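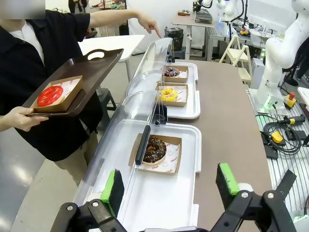 A red-glazed donut on the serving tray, next to the display case.

Kernum trade fair, November: notes from a day in the bakery halls

I went to Kernum for flour and came home with a bag full of oven brochures. The fair fills two halls behind the railway station and is meant for people in the baking trade, although the public can buy a ticket at the door after two in the afternoon. I had a trade pass and got in at nine, when half the stands were still putting their price lists out.

Hall A is ingredients. The mills have the long wall, and I spent most of the morning there. Bergeron had five wheat flours and one rye, with a loaf baked from each and cut so that you could see the crumb. Their stoneground wheat comes in 25-kilo sacks only. The woman on the stand told me a smaller sack had been asked for every year and was still being discussed. I liked the rye best and ordered two sacks for delivery in the new year.

Ukelora sells yeast and dried sourdough. I am not keen on dried sourdough, but their sample roll had more flavour than I expected, and the crust was good. A bit salty.

Lunch was soup in the corridor between the halls. There are not enough seats. Go before twelve or eat standing up.

Hall B is equipment, and louder. Kulum had the largest stand and ran a deck oven all day, so it was also the warmest place in the building. The small two-deck model was priced at 1,479 a quarter on a lease, without the stand or the steam unit. I asked about second-hand ones and was given a card.

The talk I had marked was Ineke Mulder on running a bakery in a village of 700 people. She opens four mornings a week and bakes 37 kinds of bread and pastry over the year, but never more than eight on one day. She showed her order book — a paper one — and explained how she stopped baking white tin loaves on speculation and now makes them only for customers who have put their names down. Almost 40 people had come to hear her and the questions ran over by a quarter of an hour. Someone asked about holidays. She closes for three weeks in summer and puts a notice on the door.

Parking is free behind Hall B, but the entrance is badly signed if you come from the south. The cloakroom takes coins only. Trade passes for next year can be ordered at the information desk on the way out, and I put my name down for one.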